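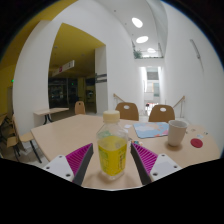
The soft finger pads are winning me over, and I was the loudest sceptic at the start of term. We've had the hand-held gripper out at the Magesa tables all month and the ribbed magenta ones cope with nearly everything we throw at them. Plastic bottles are my favourite test now. The one with the yellow label and the cream screw cap has a ridged body, so the pads have something to bite on, and if you line up with a finger on each side before you start closing, you can feel straight away whether you're centred. Come in crooked and one pad gets there first and shoves the whole thing sideways. Great fun to learn on, and much quicker than I expected!

Replying to the questions below, in order.

> Hi all, I'm new to the Flavach team this term and trying to catch up
> before the February meet. A few things I couldn't find in the archive:
> 1. Are we still recording grasps by hand, or has that moved to the arm?
> 2. How many do we need before anyone trains on them?
> 3. Does it matter if the table is messy?
> 4. The pads on our second gripper keep working loose. Is it just ours?

1. By hand, for now. The arm only comes out once we've got a model worth trying on it. You hold the gripper, do the task at a normal pace, put the object back somewhere different and go again. Please don't slow down to be careful — the slow ones train badly and we ended up throwing out 200 of them last term.

2. The Fumwood rules don't set a minimum. Our own target is 400 good ones per object, and as of this afternoon the shared folder holds 2652 clips, of which 1217 have been checked and labelled. So if you've got a spare hour and like headphones, labelling is where you'd be the most help. It's oddly soothing.

3. Leave it messy! Early on we cleared everything away and the first model fell to bits the moment somebody put a cup down. Now we want cups, cards, game pieces, a map puzzle, whatever's going. Just keep enough clear space on either side of the target to get both fingers in, and move the clutter about between runs so it doesn't learn the layout.

4. Ours did it too. Check the screws in the mounting plates first, then look at whether the pad was printed on the old profile. The new file is in the Ukby folder under "fingers" and it sits much more snugly. Print it slowly, and do a left and a right, as they're mirrored (I've printed two lefts more often than I'd like to admit).

I'll be at the tables from 4 pm for the rest of the week if you want a go before the meet. Bring any bottle with a colour or shape we haven't used yet, full or half full, lid on tight please.

Cheers,
Flavach data bench

Previous message | Next message | Thread index | Reply to list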